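We use cookies to keep this site working and to remember your preferences. Accept all | Manage settings

Hand-held grippers for teaching robots: the Stollska recipe, reviewed

I've wanted to write about the Stollska method ever since April, when the paper first landed in my inbox and I read it on the train with a very cold cup of tea. The idea is a lovely one. You leave the robot at home, carry its gripper about in your own hand, and let people's ordinary rooms do the teaching.
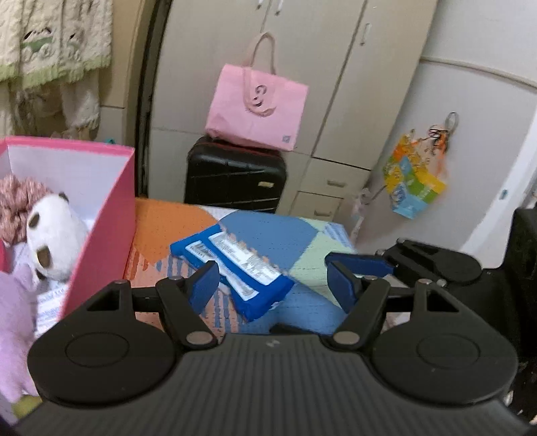
Soft, glossy packets are my favourite test, as they slide and crumple and generally misbehave. Stollska asks for 50 demonstrations per object, collected over 2 homes, and then trains one policy on the lot. I followed the recipe to the letter with our own arm at Vallell, and it managed 18 clean pick-ups before its first real fumble — better than I'd dared hope!

My grumbles are mostly with the write-up. The section on lining up two grippers in time is terribly thin, and I lost 7 evenings to it before borrowing the clock-matching step from Clandetti, an older method that is slower to train but much better explained.

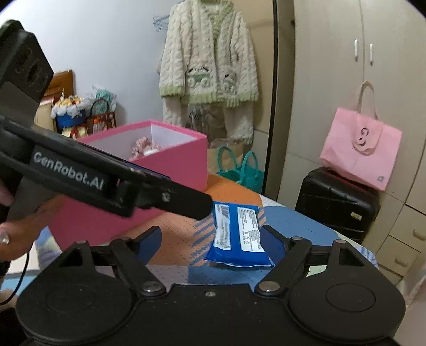

Patterned cloth was the other thing I worried over, and the policy coped well with it, though Badawi (the lighter version of the same model) was noticeably more hesitant. If you have the computing power, do go for the full one. I'm trying it on socks next.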